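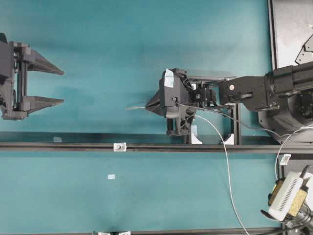
Two grippers facing each other across the work surface of a Plikano student bench.

Plikano is a student robotics project based at Hatcombe, a technical college, where it operates both as an elective course and as an extracurricular club. Its members build, wire and program small two-arm work cells and enter them each year in the Dernent Challenge, an intercollegiate contest in tabletop handling. The project is supervised by the department of mechanical engineering and is open to students of any major.

History

The project was founded by Thoa Hứa, a lecturer in machine design, as a replacement for an older laboratory course that had been taught largely from printed manuals. The first group had 11 members and shared a single bench. Khoa Đặng, then a second-year student, wrote the original control software, known as Ung, which remains in use in a heavily revised form. Responsibility for Ung later passed to Khang Châu and Kha Châu, who divided it into separate modules for arm motion, gripper control and logging.

Uyên Đinh became faculty supervisor after Hứa moved to the graduate program. Under Đinh the course and the club were placed under one set of rules, and students were permitted to use the same bench for graded work and for competition practice.

Course structure

The elective carries 6 credits. Students work in pairs and keep a bench log, which is submitted with the final report. Instruction begins with assembly and cable routing, continues with joint calibration, and ends with a handling task chosen by the pair and approved by the supervisor. Typical tasks include sorting small parts, placing pegs and passing an object from one gripper to the other.

Benches are laid out on a flat top fitted with black rails. Parallel grippers with tapered fingers are used for most exercises. Brackets and other light fixtures may be designed by the students themselves, and drawings for approved parts are kept in a common folder so that later groups can print or alter them.

Assessment is based on the bench log, an oral review and a demonstration. A failed demonstration may be repeated once. Changes made to a shared bench must be recorded before the end of the session, including any change to cable length or rail position.

Competition

The Dernent Challenge is held in October. Each team is given 250 seconds per round to complete a handling task announced on the morning of the event. Points are awarded for completed transfers and deducted for dropped parts and for manual intervention. Plikano's highest recorded total is 528 points, achieved by a team led by Kha Châu. The result placed the team second overall.

Teams are required to publish their source code after the contest. The Ung repository therefore contains a separate branch for each year of entry, although the earliest branches lack documentation and do not run on the current controllers.

Facilities and membership

Bench work takes place in the automation laboratory at Hatcombe. Club members who are not enrolled in the elective must pass a safety test before operating an arm without supervision. The current membership rules were adopted on January 21, 2024, and limit each member to one reserved bench session at a time.

See also

Dernent Challenge
Hatcombe automation laboratory
Ung (software)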